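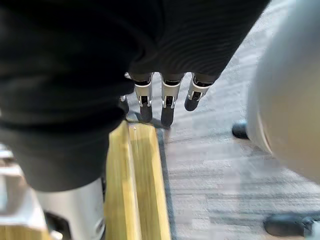 Textiles and Clothing Care, Unit 3: Dark fabrics

Why dark cloth needs its own session

Black and navy garments make up a large share of the work sent to any laundry. They show lint, deodorant marks and shine from ironing more readily than pale ones, and customers notice when the colour has dropped. In the Skista workshop 46 items were brought back for rewashing last term, and most were black.

How the dye is held

Cotton is usually dyed black with reactive or sulphur dyes. Reactive dyes bond to the fibre, but any dye left unfixed will come out in the first few washes. Sulphur dyes are cheaper and hold well in water, though chlorine bleach strips them quickly. Polyester takes disperse dyes, which go into the fibre under heat. Wool is mostly dyed with acid dyes.

Fading and greying

Two things get mixed up here. Fading is loss of dye. Greying is often surface wear: short fibres lift, scatter the light and make the cloth look paler. A cellulase enzyme wash can remove the lifted fibres on cotton. It does nothing for lost dye.

Washing

Turn garments inside out and close all zips.
Wash with like colours at 30 degrees, or as the label says.
Use a liquid detergent without bleach. Powder can leave white streaks in folds and ribbing.
Do not overfill the drum.
Dry in the shade.

Pressing

Press from the wrong side, or use a cloth. Shine on wool comes from flattened fibres and can sometimes be lifted with steam and a soft brush. On polyester it may be slight melting, and that is permanent.

Before next time

Read the section on rub fastness and bring 2 samples of dark cloth, one woven and one knitted. We will test each against white cotton, dry first and then damp. Label your samples on the back.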